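4.2 Small objects on the bed

The claim we set out to check is a familiar one in the household organizing literature: that a single open container placed on or beside the bed cuts the time a person needs to clear it. Sowerby's guide states this as settled, and the Jikby training materials repeat it almost word for word. Neither source reports a comparison with clearing the same bed without a container. We were doubtful going in, and the results in this section have not made us less so.

Participants in the container condition (19 homes) were given an open box and told to put into it anything on the bed that did not belong there. Participants in the control condition (18 homes) were told to clear the bed in whatever way they liked. Both groups were stopped when they said they were done. We did not tell anyone what counted as belonging on a bed, and this turned out to matter more than the box did.

Much of the earlier work treats "clutter" as if it were a property of the object. A sock is clutter, a pillow is not. In our homes the line moved from one person to the next. A hairbrush was left on the sheet by several participants who said they would need it in the morning, and a stuffed toy was boxed in one home and carefully set against the pillow in another. If the sorting rule is this loose, a faster finish may mean only that the person decided to sort less. Mirotex, whose checklist we used for scoring, counts an object as "resolved" once it is off the mattress. By that rule a dark sock dropped into a box with ribbon, craft supplies and a toy is resolved. We do not think most people who have to find the sock later would agree.

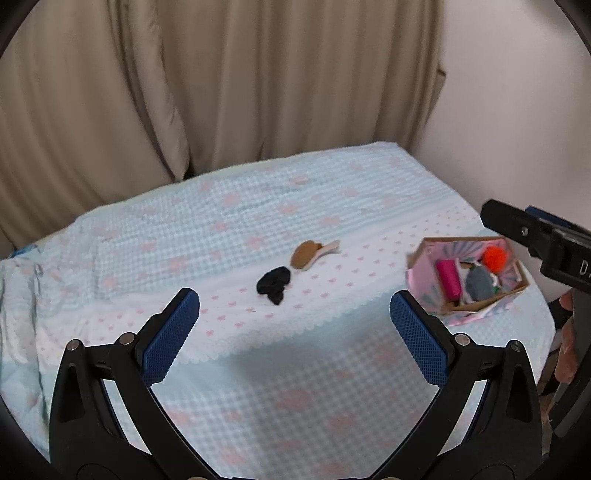
Figure 6. Bed with a black sock and a brown, brush-like object on a pale blue gingham sheet, next to an open cardboard box holding mixed small items.

The second difficulty is the bedding itself. Patterned and rumpled sheets are common in real bedrooms and almost absent from the published tests, which favor a flat, plain cover. Folds hide small things, and a print with flowers or bows gives the eye a lot to get past. Participants in both conditions missed objects near the edges of the mattress more often than objects in the middle. The box did nothing for this. A few people smoothed the sheet first and then found more to pick up, which made their times look worse under the Mirotex scoring even though the bed ended up in better order.

Third, the box takes up room. On a narrow bed it covers part of the very surface being cleared, and anything under it or behind its flaps is out of sight. Isetti recommends folding the flaps down flat so that the opening is easy to reach. We saw people do this without being asked, but a folded flap on a soft mattress also makes a handy place to set something down, and some things stayed there.

We scored 56 sessions in all, 40 of which had complete before-and-after records. Within those 40, we found no difference between conditions that we would be willing to defend. A reader who wants to find support for the container rule could do so by using the Mirotex scores alone and ignoring what ended up in the box. We would advise against it. The rule may still hold for larger items such as folded clothes, which we did not test, or for homes where one person does all the sorting and already has a place for everything.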